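Planning the Equipment Budget: Simulation First, Hardware Second

The planning period for the coming financial year has opened at Harville, and for the third time it falls to me to prepare the equipment submission for the automation laboratory. I have decided to set out the reasoning on this blog, as several colleagues at other organisations have asked how a small group arrives at its purchasing order. The views are my own. The submission itself will go forward in July under the laboratory's name.

Our position is simple to state. The laboratory wishes to acquire a second robot arm with a two-finger gripper, together with a workbench, guarding and the usual spare parts. The funds available in the first half of the year will not cover all of these. They will cover the computing equipment required to run our simulated rooms at a useful rate, and a modest amount of storage. The arm would then be purchased in the second half, subject to approval.

Larasati Ginting, who manages the simulation work, has argued for this order of purchase since last year, and I have come around to her view. A physical arm must be matched to its task before the purchase order is signed. The opening width of the gripper, the length of the fingers and the reach into confined spaces are all fixed once the unit is delivered. In simulation these can be altered in an afternoon. A poor choice of finger length at the planning stage costs us some computing time. The same mistake on the bench cost us a good part of a year with the Nadar unit, which I do not wish to repeat.

The current series of trials, known within the group as Flusach, concerns picking up slender objects in narrow and poorly lit parts of a room. Views taken at the gripper are of particular interest to us, as they show how much of the surroundings the fingers and housing conceal. That has a direct bearing on whether we budget for one camera or two. 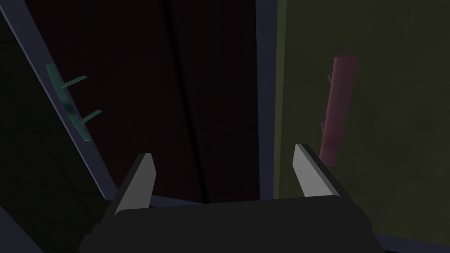
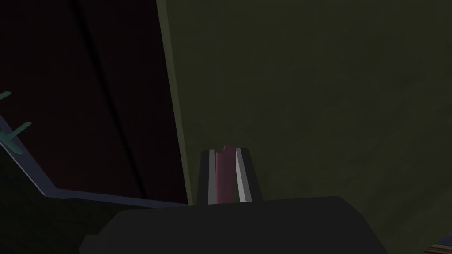
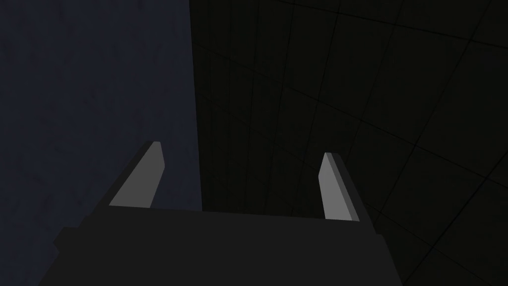 Simulated gripper views from the Flusach trials. The fingers are open in the first and third views and closed on a slender maroon-pink object in the second.

The housing takes up a good deal of the lower part of each view. This has been raised at every planning meeting, and I have included a second, fixed camera as a separate line in the submission so that it may be approved or declined on its own merits. Dim lighting is the other matter under discussion. Larasati would prefer that the simulated rooms remain dark, on the grounds that our storage areas are no brighter. I have nevertheless set aside a small sum for bench lighting.

The quantities in the submission are as follows. We have asked for capacity to complete 1,000 simulated trials per week, against the 319 we managed in our best week on the existing machines. Memory has been specified at 32 gigabytes per workstation. For the physical arm, we have planned an acceptance test of 100 picks, to be carried out before the final payment is released. The supplier, Jonach, has agreed to this condition in principle, although the wording is still with our purchasing office.

Three items have been left out this year. The mobile base has been deferred again. The extended service contract has been removed, as the terms offered did not include travel to our site. Replacement fingers will be charged to the consumables account, where they ought to have been placed from the beginning.

Colleagues preparing similar submissions are advised to confirm the electrical supply in the room before requesting quotations. Ours required an additional circuit, and the cost of that work belonged to the building budget, which closes a month earlier than the equipment budget. The application for the circuit has now been lodged, and I expect to post the approved equipment list once the purchasing office has replied.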